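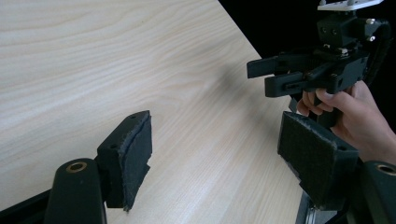
Clear a flat table before you start. A pale wood top makes lint and loose threads easy to spot.

How to Fold and Store Knit Gloves in Pairs
Posted 5/16/20 by Melaniia Derkach

Spring is when most of our gloves come out of coat pockets and go into the closet until December. If they go in loose, you end up with a pile of singles. This method keeps each pair together and doesn't stretch the cuffs. It works for any soft knit glove with a ribbed wrist.

What you need
A clear table
A dry cloth
A lint comb or fabric shaver
A shallow storage box with a lid

Step 1. Wash and dry
Wash the gloves by hand in cool water with a little mild soap. Press the water out with a towel and don't wring them. Let them dry flat overnight. Thick knits can feel dry on the outside while the fingertips are still damp, so push a finger down inside each one to check.

Step 2. Wipe the table
Run the dry cloth over the whole surface. Fuzzy yarn picks up every crumb.

Step 3. Lay out the first glove
Put one glove down flat with the fingers pointing away from you. An angle is fine. Spread the fingers slightly and smooth the back of the hand from the cuff toward the tips. If the cuff has rolled, unroll it now. 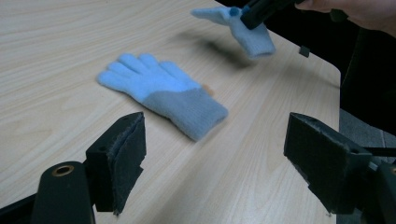
Keep the second glove of the pair close by so the two don't get separated. Light blue gloves are the worst in our house because we own several pairs in nearly the same shade, and the cuffs are the only quick way to tell them apart. Look at the color of the ribbing and how wide the band is before you decide two gloves match.

Step 4. Remove pills
Hold the cuff down with one hand and comb toward the fingertips using short strokes. Go lightly on brushed or fluffy yarn. Turn the glove over and do the palm.

Step 5. Stack the pair
Lay the second glove on top of the first, palm to palm, with the thumbs on the same side. Line up the cuffs first, then the fingers.

Step 6. Fold
Tuck both thumbs in across the palms. Fold the fingers down to the edge of the cuff. Leave the cuffs flat. Turning one cuff over the other holds the pair tightly, but a few months of that will loosen the ribbing.

Step 7. Box them
Stand the folded pairs on edge in the box, cuffs up. Don't pack them hard. Put the lid on and label the end that faces out.

Severyn Nechyporuk wrote in to ask about leather palms. Skip the washing in step 1 for those and follow the care label. The rest is the same.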